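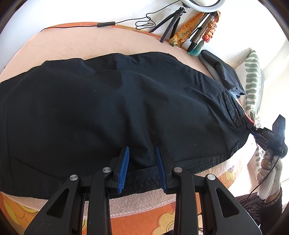 Black trousers with a zipped pocket, laid out on a bed.

Dalby Clothing Bank and Mending Room
Progress report to the Begum Fund, second period, up to the end of October

Dear all,

You asked for something shorter than last time, when I sent eleven pages and a diagram of the shelving. I have left out the diagram.

What came in and what went out

We took in 857 garments in the period and passed on 329 of them to people who had asked for that sort of thing in that sort of size. Another 79 were mended first and are counted in the 329, which I mention because the last report counted them twice and your auditor has sharper eyes than mine. The rest are on the rails, in the loft, or in the corner we call Sorting and everyone else calls the heap.

The target in the grant letter was 1,000 garments in. We missed it. I could blame the weather, which was warm well into autumn and made people slow to part with their summer things, but we also spent three weeks closed while the landlord looked for a leak. He found it in the flat next door.

Demand is still lopsided. Men's trousers in ordinary sizes go within a day or two of being hung up. Evening wear does not go at all. Dalby now has enough sequins in storage to be seen from the air, and I would be grateful if any of your other projects put on plays.

The mending room

Marek Gajdoš has run the repair evenings since the summer, starting at half past six and finishing when the kettle gives out. Zips make up most of the work, followed by hems, followed by pockets that somebody has kept keys in for ten years. He has set up a ticket system with a safety pin and a square of card, and since then we have lost one coat, against five in the first period. The coat was mine.

The second sewing machine paid for by your grant is an Ilta and it has behaved well. The first one is older than the building's wiring and has to be spoken to. We have had both serviced, and the invoice is attached along with the one for thread, which came to more than I had budgeted. Black thread in particular. I had allowed for equal amounts of six colours, which tells you how much sewing I did before taking this job.

Teaching people to do their own repairs has been slower. Four came to the first class and nine to the third, but two of the nine thought it was the choir. One of them stayed and can now put in a zip.

Stock records

The Vulotport database is working, in the sense that it opens. It insists that every garment has a season, so we have a good many socks listed as spring. I have asked the suppliers twice whether this can be switched off and have been sent the same leaflet twice. Meanwhile we keep a paper book as well, and when they disagree we believe the book.

Money

We are underspent on travel and overspent on hangers. With your agreement I would like to move the travel underspend across to cover the hangers and the thread, and keep what is left for a second clothes steamer. The form for this is attached and signed, on the correct page this time.

Next period

The loft will be emptied before the cold weather, coats first. Repair evenings go to two a week if we can heat the room. I will also write to the schools about outgrown uniform, which comes in at exactly the wrong end of the year, and ask whether they would hold on to it for us until there is floor to put it on.

The next report is due in spring, like the socks.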